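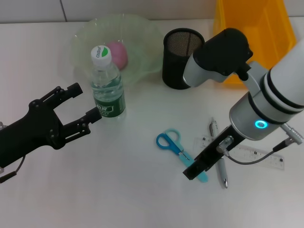

Suchbegriff eingeben Suchen
Start Inhalt Kapitel Glossar Register

Kapitel 2
Die Greifzelle einrichten

Wer zum ersten Mal an einer Zelle mit zwei Armen steht, möchte am liebsten gleich losfahren, und ich verstehe das gut! Trotzdem bitte ich Sie um ein wenig Geduld: Zuerst prüfen wir die Schrauben an den Greiferfingern, dann den Lauf der Kabel. 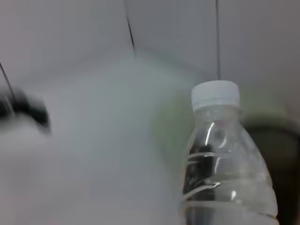
Lalit Negi, der bei Plovow die Zellen betreut, fährt dafür jeden Arm mit etwa 70 Prozent Tempo durch seinen ganzen Bereich und schaut, ob irgendwo ein Kabel spannt. Erst danach richtet er die Kameras aus.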